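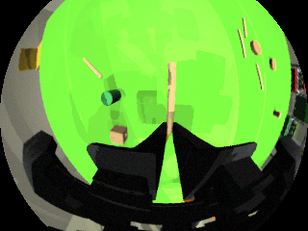
Skillen SG2 two-finger gripper
Finger replacement and safety notice

Applies to: SG2 grippers with serial numbers ending in B, supplied with first-pattern fingers
Status: action required before next use
Replacement part: Ulluvex finger set, second pattern
Supplied by: Sallow Handling

Summary

First-pattern fingers on the SG2 can release a thin part during a lift. The fault affects round or stick-shaped parts held upright near the fingertips. The controller continues to report a closed grip after the part has gone, and the arm completes its move at full speed. Blocks and short cylinders held across the full depth of the finger are not affected.

Nature of the fault

The inner face of each finger is ground flat and meets its partner along a narrow line at the tip. After repeated closing on hard parts, the left finger mount settles and the two faces no longer meet squarely. A small wedge-shaped gap opens towards the palm. A thin part gripped at the tip is then held at one point only and can pivot or drop.

The closed-grip signal is taken from motor current and finger position. With the mount settled, both readings fall within the accepted band whether or not a part is present. The fault therefore does not raise an alarm.

The fault was reported in April by the Beaulieu assembly workshop, where a dowel was thrown clear of the table and struck the inside of the guard. There was no injury. Bench trials by Tyra Solheim, product engineer, reproduced it on a used gripper after 167 cycles with the grip force set to 100 per cent. A new gripper run at 30 per cent force showed no settling over the same number of cycles.

Simulation users

The SG2 model in the Skillen simulation package treats the fingers as rigid and the mounts as fixed. It will not show this fault. Pick routines for sticks and pegs that pass in simulation must be repeated on the real gripper, with the guard closed, before they are released.

Checking a gripper in service

Isolate the arm and lock off the supply. Do not rely on the stop button alone.
Close the fingers by hand using the release screw.
Look for light between the inner faces. Any visible gap at the palm end is a fail.
Push the left finger sideways. Movement at the mount is a fail.
Record the result with the serial number.

Interim limits

A gripper that passes may stay in use with first-pattern fingers under these limits:

Grip force: 30 per cent maximum
Thin parts: not to be picked upright
Guard: closed for all moves, including teaching
Check interval: start of each shift

A gripper that fails must be taken out of use. Tightening the mount bolts does not correct the fault.

Replacement set contents

Finger, left and right, second pattern
Mount plate, left, with locating pins
Bolts, 10 off
Fitting sheet

The second-pattern finger has a shallow groove along the inner face and a deeper root. After fitting, run the zero routine and reset the closed-position value. Old values must not be carried over.

Ordering

Replacement sets are free of charge for affected serial numbers. Quote the serial number from the plate behind the palm cover. Return the old fingers and mount plate in the same box.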